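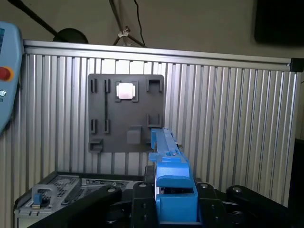 The stop that bothered me came on cycle 335 of the overnight insertion run. The emergency stop worked. The restart is the part I want to write down, mostly for my own reference.

The task is simple on paper. The arm reaches toward an upright board with molded holders for computer parts, lines a finger up with one of them, makes contact, backs off and repeats. Motion comes from a controller script I call Vamix, which sits on top of the vendor's position loop. Vamix keeps its own copy of the last commanded pose. That copy was the fault.

I pressed the stop when the fingertip started rubbing on the side of a holder. The drives dropped out as they should and the brakes set. I moved the wrist back by hand with the brake release, cleared the stop at the pendant, acknowledged the fault and enabled the drives again. I had not pressed run. The arm moved anyway, up to 32 mm toward the board, and then tripped on contact force.

My hands were outside the reach of the arm, so the damage was one bent screw and a scuffed finger. Thirty seconds earlier my hand had been on the wrist.
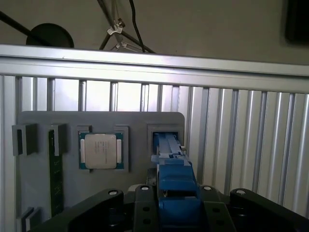

Bench Log, No. 14

The controller log gave me the order of events. At line 1,136 the drives report enabled. On the next line Vamix sends a pose, and that pose matches the one it was sending when I hit the stop. The script had never seen the stop at all. It saw a position loop that stopped answering, waited, and when the loop answered again it carried on with the old target. The jump was the distance I had moved the arm by hand.

Two things should have caught this:

- The controller has a setting that rejects any first command too far from the measured pose. It was off. I turned it off in October to get around a nuisance fault with the old gripper and did not turn it back on.
- Vamix has a watchdog, but it only checks that messages arrive. It does not check what state the drives are in.

The changes so far:

1. First-command check back on, with a 2 mm limit.
2. Vamix now reads drive state every tick. Any change out of "enabled" throws away the stored pose and ends the program.
3. After a stop, the script reads the measured pose and waits for a separate run command.
4. Contact force limit lowered for the first move after any enable.

None of this is a safety function. It is ordinary code and a controller parameter, and I would not stand in reach of the arm on the strength of it. The actual rule for the cell is that enabling the drives counts as motion – hands out, door side clear, then enable.

I repeated the stop by hand at different points in the approach, moving the wrist each time before the reset. The arm held still on every enable. The long run has since passed 1,868 cycles with the check on, and the nuisance fault from October has not come back with this gripper.

The rubbing that made me press the stop in the first place is still open. I suspect flex in the printed finger near the fingertip, but I have not measured it under load yet. The dial indicator is on the bench and that is the next job.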